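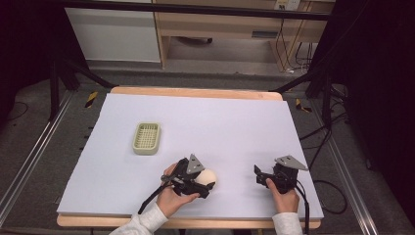

Karabulut Room: progress report for February

To the Clolari small grants desk

The room is in use. We said it would be by the end of January, and we missed that by enough that I would like to move on to the furniture.

The table is the light wooden one from the old Eneo office, free apart from the van, and the van was not free. On top of it now lies a large white foam board, bought after three weeks of arguing over whether a table needs a lid. It does. Small things set down on bare wood roll off and go under the cabinet, and the cabinet is heavy.

The sorting work itself is modest to look at: small round objects, a small green basket, and a good deal of patience. We logged 163 sessions this month against the 400 promised for the spring. The pace should pick up now that the chairs have stopped arriving in the wrong size.

Spending so far is $3,000, most of it on carpet. The gray was the cheapest gray Bruvavby had. I am told there were several.

Still open:

The desk drawer sticks. A replacement runner is on order.

The cords by the wall outlet need a proper cover. We have a quote and are waiting for a second, lower one.

We asked for 5 more baskets in the original budget and were given one. We would like to raise this again, politely, before the next payment.

The next report will come in April and will include the receipts.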